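Nasetti and Tralora Publish Open Practice Guide for Tabletop Robot Work

Nasetti and Tralora have released a shared guide to good practice for robot arms that handle household objects on a tabletop. The guide is free to use and covers setup, cable routing, object records and stopping rules. It was drafted over the winter and revised in July after comments from outside labs.

The document has 8 chapters and 114 numbered clauses. Two of the chapters deal only with layout: where objects may be placed before a run starts, how close they may sit to the table edge, and how the starting layout is written down so that another team can repeat it.

"Most labs already have rules like these, but they live in people's heads," said Jacinto Pacheco, who led the drafting at Nasetti. "We wanted them on paper, in words a new operator can follow on the first morning."
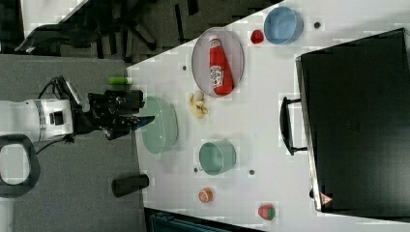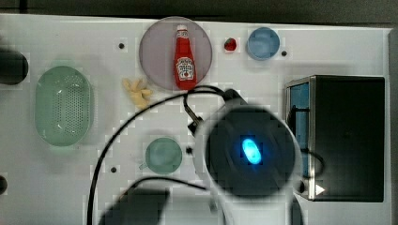
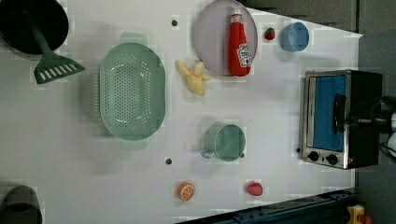
Tabletop work with toy food and kitchen items, including a ketchup bottle and a plate in all three views.

Cables get a chapter of their own. Operators are asked to move the arm slowly through its full reach before each session and check that no cable catches on an object – or on the arm itself. Any change to the cabling means the check is done again.

The guide also asks labs to log failed attempts in the same form as successful ones. "A dropped cup is a result and should be recorded," said Miloslav Skála of Tralora.

Goicoechea will host the text and collect comments. A shorter checklist, called Oton, is meant to be printed and kept at the workstation.

The guide is voluntary and does not replace national safety rules or the arm maker's own instructions.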